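October 2019

The spare room at the back of the house in Platville had one fault that took most of a year to sort out: sound. A small room with hard walls, a bare floor and a flat ceiling behaves like a tin can. Speech recorded in it has a ring after every hard consonant, and low notes pile up in the corners.

I started in May with a clap test and a cheap measuring mic. The decay was longest in the low range, with a clear peak at 55 Hz. Paint has no effect on any of this. Teal paint and white paint reflect sound equally well, whatever the catalogs say about "soft" colors. 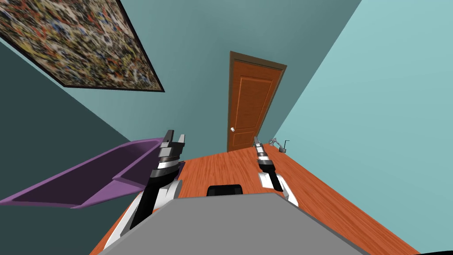 *Wooden desk, teal walls, door closed at the far end.*

The first purchase was foam, and it was a mistake. Thin foam absorbs the top end and leaves the bottom alone, so the room went from bright and boomy to dull and boomy. I took it down after 7 days and patched the marks.

Next came mineral wool panels from Rustad. I built them 4 inches deep and hung them with a 2-inch air gap behind. The gap matters. Air moves fastest some distance away from a wall, and absorption works best where the air is moving. A panel glued flat to the wall wastes part of its depth.
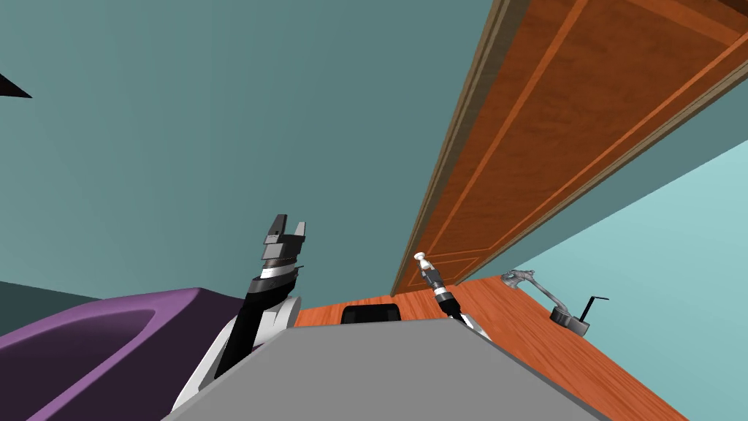

*Teal wall, with the left arm's gripper pointing up at it.*

Placement was done with a mirror. Sit in the working position, slide the mirror along the side wall, and mark every spot where the speaker is visible. Those are the first reflection points. Treat them before anything else. Corners come second, and they need more depth than you will want to give up.

The door turned out to be the weakest part of the room. Most interior doors are hollow, and the gap underneath leaks more than the panel does. I fitted a drop seal from Brivon and a compression strip around the jamb.
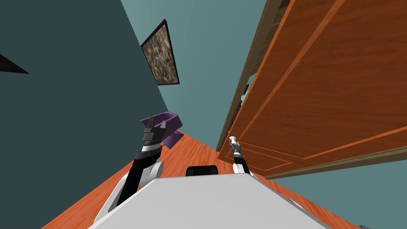
The seal needs a level threshold. Mine was low on the hinge side, so I planed a strip of oak to fit and screwed it down over a bead of acoustic sealant. The outside noise reading with the door shut fell by 18 dB in the upper range and barely moved in the low range. Low frequencies need mass, and a seal adds none.

A solid door is on order from a yard in Cunbridge. The existing hinges won't carry it, so the frame has to be reinforced first. I'll post the new decay plots once it is hung.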